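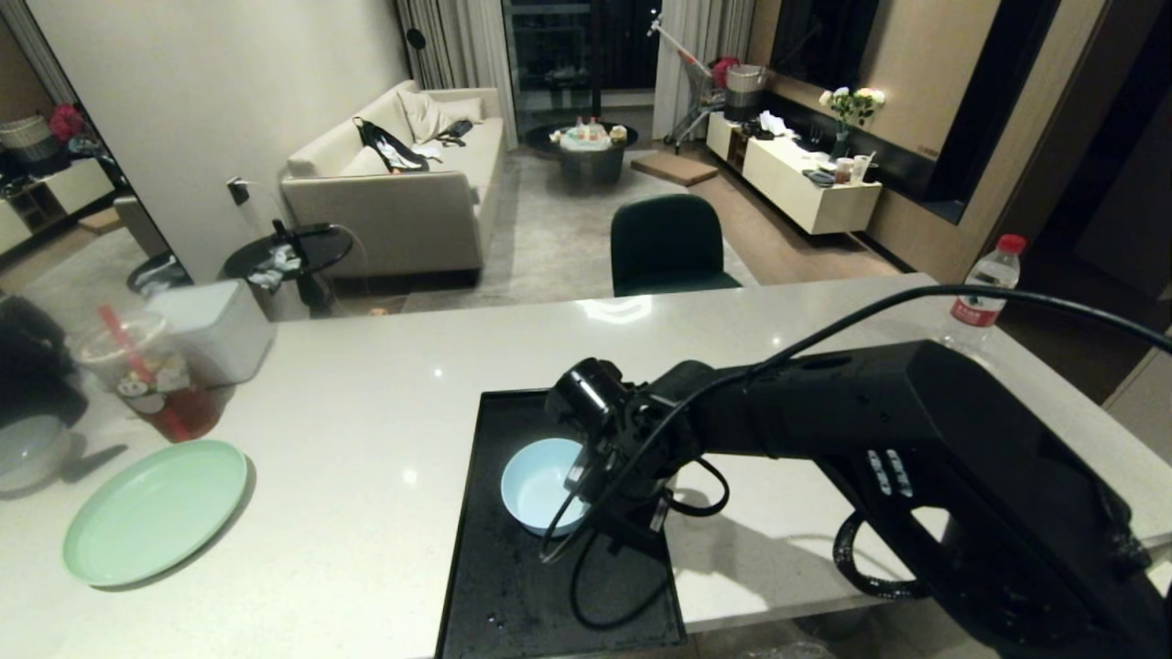
Gripper over the light blue bowl, kitchen counter.

Budget notes, quick version, because the spreadsheet is due and half of you haven't opened it. Home tasks line is still the one with the hole in it.

Where we are. One arm setup, in a real apartment, doing kitchen work. Table clearing, scraps to the bin, that kind of thing. The ask for next year is 2 more of the same. Embla Eide has priced it three ways and I'm only putting the middle one in, the cheap one leaves out spares and the expensive one is a wish list. Sorry Ebbe.

Spares first. Fingers wear. Cables wear faster. Last year we put nothing down for cables and then paid rush shipping on every single one, which came out of travel, which is why no one went anywhere in March. So there's a cable line now. Please don't raid it. Also a line for dishes, bowls, trays, bin liners. Small money but it was going on Wenche's own card and she would like that to stop.

Quotes: Mendis came back in two days, Lenz still hasn't. Skivico will do the grippers but minimum order is 6, and we need four. Harish Annamalai thinks we take the six and call the extra two spares. I agree, unless somebody shouts. Mendis wants 70 percent up front, too much, Dexter Begay is talking to them. 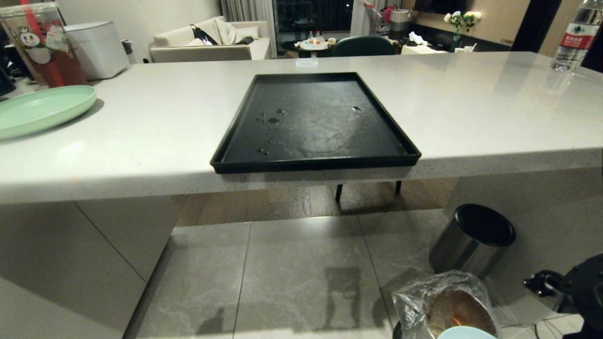 Space is the other thing. A kitchen island is a good height for the arm, but the floor is a seperate problem. Anything going in the bin means reaching low, and the reach on the smaller Lenz model doesn't look like enough on paper. Harish wants a trial before we sign. Put a week in for that, not a day. And before anyone orders a base, measure your gaps, counter to cabinet, with the doors open. Grinaren site got this wrong and the return fee was not small.

Power. Budget for proper floor cable covers and longer leads at every site, code 3202 on the form, same as the lamps. Not under "misc", misc gets cut first.

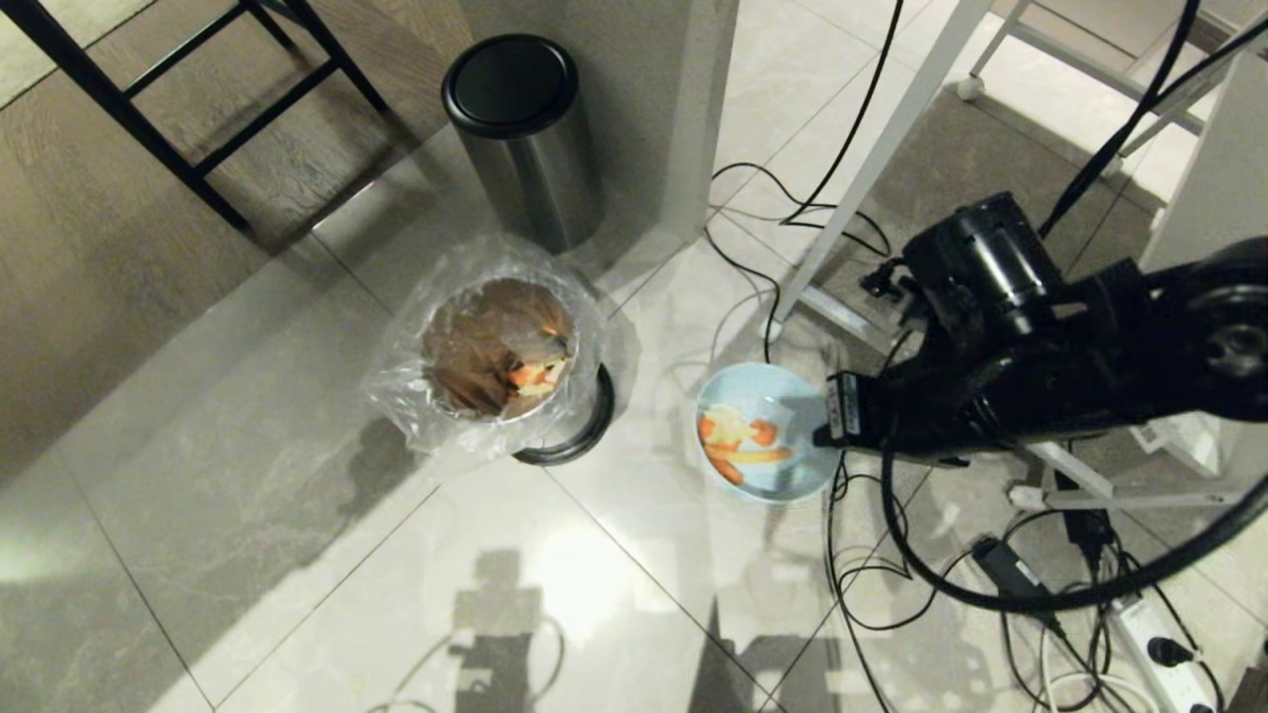

Scraps plate at floor level, liner bag in the bin.

Cleaning time too, put hours against it. Peelings are fine, sauces take ages, and who ever runs the session ends up doing the wiping down. Wenche has her hours from the autumn if you want real numbers to copy.

Still need from you: site measurements, number of sessions you want, and whether you can share a arm with the next site over. Ebbe Løken has the form. Send it to him and not me, I'm out till the quotes are in.

You are receiving this newsletter because you signed up for team updates. Manage preferences | Unsubscribe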